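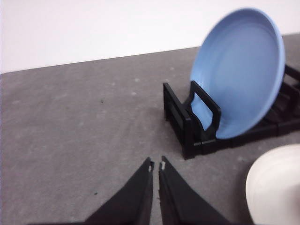
Home | Stories | Archive | About | Submit

The Blue Plate

Lamai Thammasiri had been married to the dish rack longer than she had been married to anyone else, and it had better posture.

It was black plastic, a Bidholm, and it had outlived 2 apartments and a man named Grondberg who stacked bowls facing up. Now it held one light blue plate. There used to be a set.

"You could put it in the cupboard," said Anathi Sibiya, who had come over to borrow a suitcase and stayed to supervise.

"It's drying."

"It was drying in August."

Lamai looked at the plate. The plate leaned back a little, the way her uncle did before he explained the stock market.

"If I put it away," she said, "the rack is empty. Then it's just a thing taking up room. Then I have to ask myself why I own a rack."

"And then?"

"Then I start in on the suitcases, and you don't get one."

Anathi considered this. She was flying out at six and had packed so far in two grocery bags.

"Leave the plate," she said.

They ate crackers over the sink so as not to disturb anything. Afterward Anathi wheeled the suitcase to the elevator, where one of its wheels fell off, and she came back up for tape. Lamai was standing at the counter with a towel in one hand and the plate in the other.

"I was only dusting it," Lamai said, and put it back in the same slot.

The tape was in the cupboard, on the shelf where the plates would have gone.

Print this story | E-mail to a friend

Contact | Copyright October 2025 Erier Stories | Back to top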